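Equipment > Practice furniture > Doors and drawers

Sutherland Practice Fridge

There are a great many robots that can play chess and very few that can fetch the milk. The Sutherland is a child-height fridge front and cabinet for people trying to even things up. You put it on the floor, park your arm next to it, and have someone drive the gripper through door openings until your learning system has enough good examples to try one alone.

It keeps nothing cold. We mention this since Vernon Fehr in our sales office has now had the conversation twice.

The door has a grey face, a moulded dispenser with a ribbed drip tray, and a black bar handle on two standoffs. We chose the handle after Yvette Ouellet spent most of August opening every fridge she could get at, including her mother-in-law's. Operators are free to ignore it and go for the edge of the door, and plenty do. Record both. A system that has only ever seen the handle will sulk the first time it can't reach it.
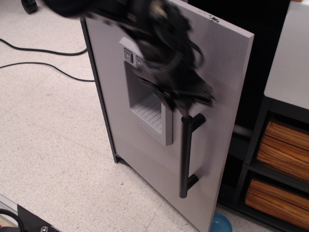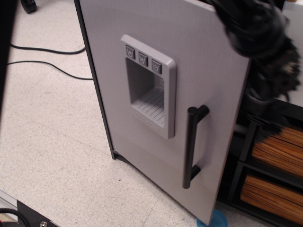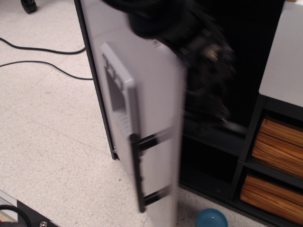 Gripper work at the top of the door.

The hinge is sold separately rated, which sounds like a trick and is only a drawer full of springs. Light suits a first week of collecting. Stiff is closer to a real kitchen, and will show you quickly whether your base is bolted down as well as you said it was. Swapping takes 12 minutes with the key supplied, or a whole afternoon with the key you find in your own toolbox.

A few notes from customers' sessions. Move the fridge a little between takes, or you'll end up with a machine that opens one fridge in one spot. Keep the failed pulls and label them as failed. Change operators before lunch; Mervin Landry's takes after 100 openings are a study in resentment, and the system learned that too.

Price: 688, with the light spring fitted. Spare springs 80 the pair. The Nilteten drawer unit fits alongside and takes the same feet.

Orders and grumbles to Brittany Chan at the Immont workshop.

© Immont Practice Equipment | Contact us | Delivery and returns | Back to top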